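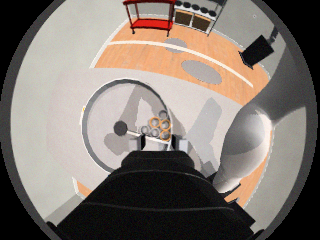 Cemdale learns to make less mess

The Cemdale project has a result, and we are told to be pleased about it. Readers who have been with us since February will remember the last one, in which the arm learned to knock everything over with great confidence. Matters have improved.

The question was simple enough to fit on the back of a parking ticket, and was in fact first written on one. If you train an arm entirely in simulation, how much should you change the room between attempts? The usual habit is to change everything: light, floor, walls, the odd bit of furniture in the background. The theory is that a policy which has seen every sort of room will not sulk when it meets a new one.

Edin Grgić had his doubts. His method, called Virneo for reasons he declines to share, leaves the room alone for as long as it can. It watches where the policy is already sure of itself, and only then starts fiddling with the one thing the policy seems to be leaning on. If it has learned to find the cups by their shadows, the shadows move. If it has grown fond of a stretch of floorboards, the floorboards go. Edin describes this as teaching. The rest of the office describes it as moving the furniture on a blind man.

The task was cup picking inside a low round wall, tried 100 times with each training method in a simulated room neither had met before. The usual approach failed 20 times. Virneo failed 13. It also needed less training, though by how much depends on whether you count the week Edin forgot to turn on the logging.
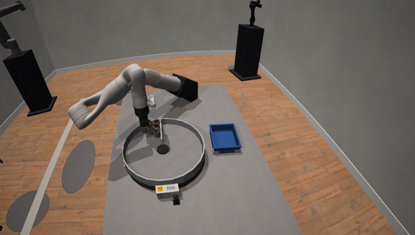
The white arm over the cup rack in the simulated room.

Before anyone orders cake, there are caveats. Of the 13 failures, 6 came from the same fault: the fingers closed a little early and pinched the air above a rim. Virneo does nothing for that, as timing is not something it knows how to fiddle with. Perić, our partner on the control side, thinks a slower approach would cure it. Edin thinks a slower approach would cure most things, including his interest in the project.

There is also the small matter of the real world, which none of this has yet touched. The Drillham lab has offered us bench time, and the policy will go across as it stands, with no extra tuning – a condition Edin agreed to in a meeting and has been trying to renegotiate ever since.

The write-up is on the shared drive, in the folder marked "final", next to the one marked "final 2". Read the second.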